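カテゴリ：職場の暮らし ／ 発表メモ

ホーム　記事一覧　資料　お問い合わせ

カップの置き場所を決める　発表者用メモ

2018年9月14日（金曜日）　Sasteck 社内勉強会「給湯コーナーの片づけ」
持ち時間は質疑を入れて42分。スライドは早めに送る。メモはそのまま読まず、太い字のところだけ見て話す。

スライド1　表紙

・あいさつは短く。総務の仕事の合間に給湯コーナーの片づけをしてきた、という立場だけ言う。
・収納の専門家として話すわけではない。給湯コーナーを実際に使っている人に向けて話す。
・最初に聞く。「自分のカップがどこにあるか、今すぐ言える人は手を挙げてください」。手が少なくても多くても、そのまま次へ進む。
・質問は最後にまとめて受ける。ただし用語が分からないときは途中でもよい、と伝える。

スライド2　今日話すこと

・扱うのはカップ、水切りラック、牛乳パック、それと台の上。
・冷蔵庫の中と掃除当番の話はしない。当番の話を始めると時間がなくなる。12月にもう一度枠をもらっているので、そちらに回す。
・話す順番は、困っていたこと、紙とテープで区画を作るやり方、カップの掛け方、洗ったあとの流れ、牛乳、続け方。
・「台」という言葉は、流しの横の天板と、その向かいに置いた作業机の両方を指す。前回ここで混乱した人がいたので、必ず先に言う。

スライド3　困っていたこと

・棚の奥に持ち主の分からないカップがたまっていた。退職した人のものもあれば、来客用に買って忘れられたものもあった。
・よく使うカップは結局どれも台の上に出ている。棚は満員なのに台も満員、という状態。
・お湯を注ぐ場所がない。ポットの前を空けるために誰かが物を横にずらし、次の人がまた戻す。これを一日に何度も繰り返していた。
・洗ったカップと、これから洗うカップが並んで置かれる。見た目で区別がつかず、結局もう一度洗う人がいた。
・ここで具体例を一つ話す。会議の前に来客用のカップを出そうとして、棚の手前の段を全部いったん机に移した日のこと。会議に遅れた。笑いを取りにいかず、さらっと。

スライド4　最初に試して失敗したこと

・棚にラベルを貼った。「来客用」「個人用」「共用」。二週間で誰も見なくなった。
・ラベルは棚に貼ったのに、物が置かれるのは台の上だった。貼る場所がずれていた。
・次に箱を置いた。Onano の仕切り箱。深さがあって、カップを重ねて入れられてしまう。下のカップを取るのに上を全部出す必要があり、やめた。箱は今、ふきんと予備のスポンジ入れとして使っている。
・品物が悪かったわけではないので、Onano の名前を出すときは言い方に気をつける。浅い型があるかどうかは聞かれたら「調べていない」と答える。

スライド5　台の上を区画に分ける

・やり方は単純。台にクラフト紙を敷き、その上に色のついたテープで線を引く。線で囲まれた四角の一つずつに、置いてよい物を決める。
・紙を敷く理由は二つ。天板に直接テープを貼ると、はがしたあとに糊が残る。それから、区画を引き直すときに紙ごと替えられる。
・テープの色は紙と見分けのつくものを選ぶ。茶色い紙なら青が見やすい。うちは最初に白でやって、夕方になると線がよく見えなかった。
・線は定規で引かなくてよい。テープの端を片方だけ留め、引っぱりながら反対側を留めればだいたいまっすぐになる。
・区画の大きさはカップに合わせない。カップに取っ手がついていること、手が入る隙間がいることを考えて、少し大きめにする。
・牛乳パックを寝かせて置くなら、その長さが入る四角が一つはいる。
・紙は必ず傷む。しわが寄るし、継ぎ目は破れてくる。きれいに保とうとするとそれだけで仕事が増えるので、傷んだら替えると決めておく。
・線の上に物が載っていても、うるさく言わない。どちらの区画か分からなくなったときだけ直す。

スライド6　区画の決め方

・先に物を全部出してから線を引く人が多い。うちは逆で、まず一日、いつもどおり使ってもらい、夕方に物が集まっていた場所を鉛筆で囲んだ。
・鉛筆の丸が重なったところが、みんなが置きたい場所。そこを無理に空けようとしても続かない。
・空けておく区画も一つ作る。注ぐための場所。ここには何も置かない。
・線を引いたあと、区画に名前を書きたくなる。書くなら小さく。大きな字は来客の目につくので、総務に苦情が来た。
・紙の上に置くもののほかに、台の外に出すものを決める。電源アダプターやケーブルの類は水気から離す。予備の電球のような小物も、食器と同じ面には置かない。
・参考までに、取引先の Orkent の給湯室では、線を引かずに色違いの敷物を並べていた。洗い替えができるのはよい。ただし敷物の端がめくれるので、うちには合わなかった。

（ここで水を飲む。次の話が長い）

スライド7　カップは掛けるか、伏せるか、置くか

・カップの置き方は三つある。スタンドに掛ける、ラックに入れる、台にそのまま置く。それぞれ向いているカップが違う。
・木のマグツリーは、取っ手のあるマグ向き。写真では水色のマグが左の高いところ、オレンジのマグが右の低いところに掛かっている。高さが違うと、片方を取るときにもう片方に当たりにくい。
・丸い台座のものは、見た目より場所を取る。区画を決めるときは枝の広がりで測る。台座で測ると、隣の区画にマグがはみ出す。
・重いマグは下の枝に掛ける。上ばかりに掛けると倒れやすい。左右の片方に寄せるのも避ける。
・取っ手の小さいカップは枝に通らないことがある。買う前に取っ手の穴を見る。
・白いカップは水切りラックの側にまとめる考え方もある。白は共用、色つきは個人用、と分けておくと、説明がいらない。うちはこの分け方にした。
・牛乳パックは寝かせると高さを取らないが、口の閉まりが気になる。ねじ式のふたが付いているものに限る。詳しくは後のスライドで話す。

［写真を出す。聞いている人に少し眺めてもらう時間を取る］ 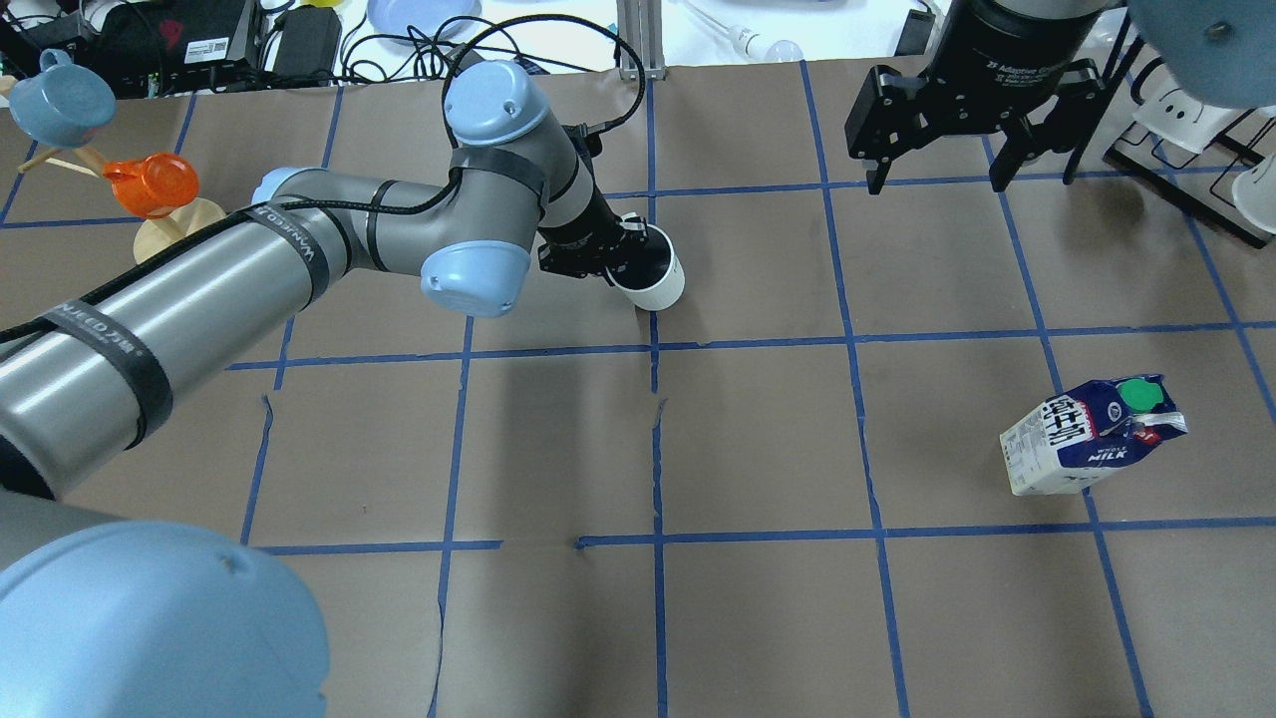

スライド8　洗ったあとの流れ

・カップは、使う、下げる、洗う、乾かす、戻す、の順に動く。詰まるのはほぼ「乾かす」と「戻す」の間。
・水切りラックが満員になるのは、ラックが小さいせいだと思われがち。大きいものに替えてみたら、大きいラックが満員になっただけだった。
・ラックは仮の置き場所と考える。乾いた物は昼休みの終わりと退勤前に戻す。戻す時刻を決めたら、ラックは前の小さいもので足りた。
・ラックの位置は台の端がよい。真ん中に置くと、左右の区画が分断される。端に寄せると、水が垂れる場所も一か所にまとまる。
・紙を敷いた面の上にラックを載せるかどうかは迷うところ。うちは紙の外に出した。紙の上だと、受け皿からこぼれた水で紙が波打つ。
・伏せて乾かすか、上向きで乾かすか。洗った直後は伏せる。乾いたら好きなほうでよい。ほこりを気にする人は伏せ、底の跡を気にする人は上に向ける。決めると揉めるので決めなかった。
・皿はカップと一緒に乾かさない。カップの間に皿を立てると、カップを取るときに皿が倒れる。皿は枚数が少ないので、拭いてすぐしまう。

スライド9　色で分ける

・個人用マグの色は早い者勝ちにした。同じ色が二つになったら、後から来た人が取っ手にひもか輪ゴムをつける。
・名前のシールは、洗っているうちにはがれて流しの排水口に詰まる。今は禁止。
・共用の白いカップは、Sanna の打ち合わせ室の分も合わせて同じ形にそろえた。形が同じなら重ねられるし、一つ欠けても補充が楽になる。
・Sanna は社内の企画の名前なので、新しく入った人がいたら一言説明する。「三階の打ち合わせ室を使っている企画です」で足りる。
・色分けは見えにくい人もいる。位置でも分かるようにしておく。スタンドの枝の上下、区画の左右など、色と位置の両方で決める。

スライド10　牛乳の置き方

・牛乳は冷蔵庫から出して、使ったら戻す。当たり前だが、台に出たままになっていることがいちばん多いのが牛乳だった。
・出ている間の場所を区画で決めた。戻っていないことがすぐ分かる。区画が空なら冷蔵庫にある。
・寝かせるのは、中身が空に近いものか、洗って乾かしたあとの容器だけ。中身の入ったものは立てる。
・空いたパックは、すすいで開いて乾かす。開く作業は一人でまとめてやらない。飲み終わった人がその場で開く。
・500ミリリットルのパックと大きいパックが両方あると、どちらから使うかで迷う。開けた日を口のところに書く。小さいほうから使う。
・注ぎ口にキャップの付いたものは、キャップを外してから分別する。うちの建物では分別の箱が違う。ほかの建物の人には、それぞれの決まりを見てもらう。

スライド11　数を減らす

・減らす話は嫌がられるので、後半に置いた。前半で言うと、そこから先を聞いてもらえない。
・持ち主の分からないカップを机に並べ、一週間待った。引き取り手のないものは箱に入れ、日付を書いて倉庫へ。捨てるのはさらにその後。
・いきなり捨てなかったのは正解だった。長期の出張から戻った人が二つ引き取った。
・一人が置けるカップは一つ。例外はなし。季節で替えたい人は、替えた分を持ち帰る。
・来客用は7客で足りている。足りない日は白い共用を使う。
・作業の写真は50枚も要らない。場所が変わる前と後を一枚ずつ残しておけば、説明には足りる。

スライド12　続けるために

・月の初めに紙を見る。汚れていたら替える。
・替えるときに、前の線をそのまま写さない。使われていない区画があれば、隣とくっつける。区画は増えやすく、減りにくい。
・テープの残りは引き出しの手前に入れておく。奥に入れると、線が切れても誰も直さない。
・違う場所に置いてあっても、本人に注意しない。黙って戻す。同じ物が何度も同じ場所に来るなら、区画のほうを動かす。
・うちの区画は始めてから4回引き直した。今の形が最終形とは思っていない。
・新しく入った人には口で説明する。紙の説明書きを作ったことがあるが、濡れて読めなくなった。

スライド13　材料と手間

・クラフト紙は巻いたもの。幅が台より狭いときは継ぐ。継ぎ目の上にテープの線が来るようにすると、破れが広がりにくい。
・テープは手で切れるもの。はさみを探すのが面倒で作業が止まる。
・作業は二人がよい。一人だと紙を押さえながらテープを引けない。
・敷くときは紙の四隅を先に留め、それから縦の線、最後に横の線。横を先に引くと、紙が寄ってしわになった。
・費用を聞かれたら、文具の予算内とだけ答える。金額の表は配付資料の裏にある。

質疑の控え

・「衛生面は大丈夫か」と聞かれたら：口をつける部分が紙に触れないようにしている。紙の上に伏せない。汚れたら月の途中でも替える。
・「紙でなくマットではだめか」：だめではない。洗う人が決まっているならマットでもよい。
・「線を守らない人がいたら」：スライド12に戻る。
・「マグツリーはどこで買うか」：どこの物でもよい。枝の太さと取っ手の穴だけ確かめる。
・「自分の部署でもやりたい」：紙とテープの残りを渡せる。終わったあとに声をかけてもらう。

終わる前に、配付資料の余りを前の机に置くと言う。会場の電気とポットの電源は自分で切る。

記事一覧へ戻る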